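Lining a small wastebasket so the bag stays put

83 shares | 19 comments

Most liner failures in small bins have the same cause. The bag is the wrong circumference for the rim, and the first heavy item pulls it down inside. Measure before buying bags.

Run a tape around the outside of the rim. Lay an empty bag flat, measure across the opening, and double the figure. The doubled figure should exceed the rim by an inch or two. Less than that and the film splits when stretched. Much more and the bag needs a knot at the back to hold. The Polliria bin in my office measures 695 mm around the rim, so a bag 14 inches across the flat goes on with a little to spare.

Opening the bag. Thin film clings to itself. Rub the open end between thumb and finger until the layers slide, then pull the sides apart and sweep the bag once through the air. Do this with the bin standing on a table at waist height. Working on the floor means bending over the opening and pushing the bag in blind.

Fitting. Lower the closed end in first and fold the surplus down over the outside of the rim on all sides. Leave at least two inches of overhang. Bags with a drawstring or colored band at the top should have the whole band outside the rim before anything is pressed down.

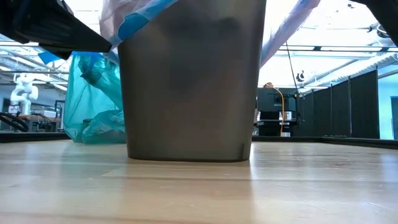
Trapped air is the next problem. A tapered bin seals well against film, and the bag balloons upward when pushed. Lift one side of the overhang, press the bag to the bottom with a flat hand, then fold that side back. Siwan Samuel wrote in to recommend drilling a 1/8 inch hole low on the back wall of the bin. It works for dry paper waste. Do not do it on a kitchen bin.

Sizing the knot. If the bag is too wide, gather the slack at one point outside the rim, twist it twice, and tuck the twist under the overhang. A binder clip is neater and comes off faster.

Spare bags. Store them flat or rolled. A bag wadded into a ball takes longer to open and tends to catch on rough edges when it is pulled out. Spread it on a clean tabletop, smooth from the closed end toward the opening to push the air out, fold in thirds lengthwise, and roll.
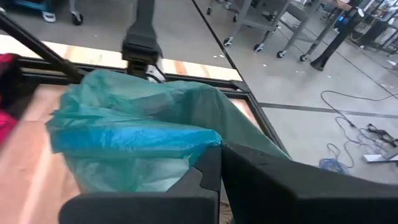 Keep four or five rolled spares in the bottom of the bin, under the liner in use. They take up almost no depth. Check for pinholes before reusing a bag by holding it up to a window. Any bag with a hole goes to dry waste only.

Cleaning. Wipe the inside of the bin each time the spares run out. Dish soap and a damp cloth are enough for smooth plastic. Dry it fully before relining, or the film will stick to the wall.

2 comments shown | Share this tip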